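Exposição de hortifrúti – apostila do módulo 2
Curso livre de organização de loja de bairro, Gudeta

Oi, gente. Estas notas são para quem prefere ler em casa com calma e também para quem perdeu a aula de ontem. Escrevi do jeito que falo, então me perdoem as voltas.

O tema do módulo é o expositor de verduras e legumes: como dividir, o que vai perto de quê, onde fica a cestinha do cliente. Eu trabalhei anos em sacolão antes de dar aula e garanto que a gente aprende muito mais arrumando caixa do que olhando catálogo (mas o catálogo ajuda, não vou negar). Tragam caderno, porque vou pedir desenho!

Começo pela cor. Quem entra na loja vê cor muito antes de ver preço. Verde demais junto vira um borrão só, e o cliente passa reto pelo pepino porque achou que era tudo pimentão. O remédio é velho e barato: meter um laranja ou um vermelho no caminho. 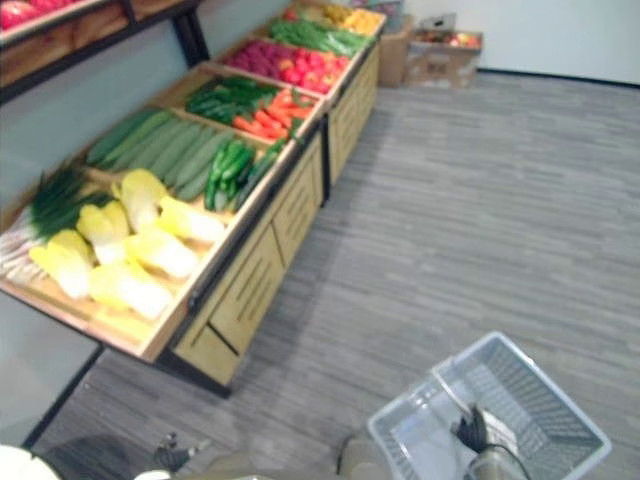 Gudeta, 13 de agosto de 2025

Reparem na cenoura dividindo espaço com o verde escuro, e no vermelho logo depois. É esse o intervalo de que eu falo. Pepino e pimentinha verde ficam pertinho um do outro, e nesse caso eu aceito, pois o tamanho e o formato são tão diferentes que o olho separa sozinho. Já dois verdes do mesmo tamanho, lado a lado, eu não faria.

Sobre o jeito de deitar as coisas: o pepino pede fileira. Cada um encostado no outro, todos na mesma direção, e pronto – a banca já parece cuidada. A cenoura aguenta bagunça, com ponta para cá e ponta para lá, e fica até simpática. Acelga eu gosto deitada de lado, com a ponta da folha à mostra, porque é na folha que a freguesa olha primeiro. E a cebolinha, que é comprida e nunca cabe direito em lugar nenhum, vai encostada na acelga. As duas costumam ir juntas para a panela mesmo.

O tampo inclinado merece um parágrafo só dele. Inclinação pouca, divisória rasa. Se a caixa for funda, vocês vão precisar de uma montanha de mercadoria para ela parecer cheia, e a de baixo amassa. Numa loja pequena isso é dinheiro jogado fora! Caixa rasa se enche com pouco e se repõe toda hora. Dá mais trabalho, sim. Eu prefiro o trabalho.

Agora a circulação, que na turma passada rendeu a maior discussão do curso. O corredor em frente ao expositor tem que ficar livre, sem caixote no chão, sem placa, sem promoção de última hora. A pessoa precisa parar, dar um passo para trás, olhar, voltar. E a cesta? A cesta eu quero antes dos produtos, numa altura em que a mão chegue sem ninguém se abaixar. Uma mesinha redonda resolve muito bem – sem quina para bater a coxa, e dá para contornar pelos dois lados.

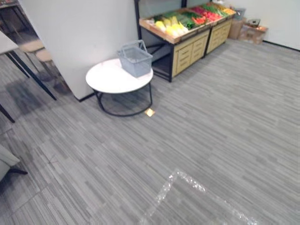
Cesta na mesa redonda, com o expositor mais ao fundo.

Notem a distância entre a mesa e a banca. Quem pega a cesta ainda tem chão para andar e enxerga o conjunto antes de chegar perto: o amarelo numa ponta, o vermelho no meio, os verdes entre um e outro. Se a mesinha ficasse colada no expositor, o primeiro cliente já travava a passagem do segundo. Outra coisa boa é a parede lisa atrás dela. Muita gente me pede para pendurar cartaz em todo canto, e eu digo que não, deixem uma parede quieta. O olho descansa e vai procurar a verdura.

Na parte de custos, usei em aula o orçamento da nossa loja-exercício, a Stuline. O expositor entrou por R$ 3.871 e as mesas de apoio por R$ 1.225. São valores de exercício, não saiam comprando por eles. Quem quiser refazer a conta com um teto de R$ 1.000 para as mesas, ótimo, me entregue junto com a tarefa.

Falta falar da cesta vazia em si. Deixem uma só à vista e a reserva guardada por perto. Pilha alta de cesta balança, cai, e criança adora. A alça tem que estar fácil de pegar, e a cesta bem apoiada no tampo, sem sobrar para fora.
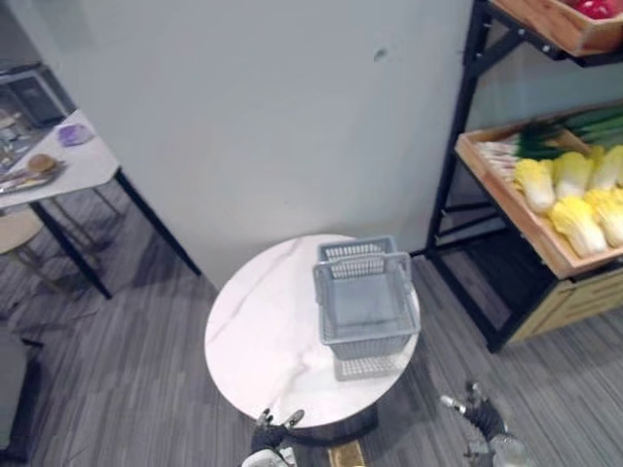
Voltando à acelga, que é minha verdura preferida para treinar. Ela é grande, clara, e mostra na hora se a arrumação está torta. Façam em casa com o que tiverem, até com repolho: arrumem em fileiras dentro de um caixote, ponham a cebolinha atrás e olhem de longe. Depois tirem uma peça, como faria um freguês, e vejam o buraco que fica. Como vocês fechariam esse buraco sem remexer o caixote inteiro?

Tarefa para o próximo encontro: desenhar uma banca vista de cima, com os produtos de cada divisão escritos dentro, e marcar com um X onde fica a mesa da cesta. Pode ser a lápis. Quem fizer em dupla põe os dois nomes na folha, por favor, que em maio foi uma confusão danada para lançar as notas.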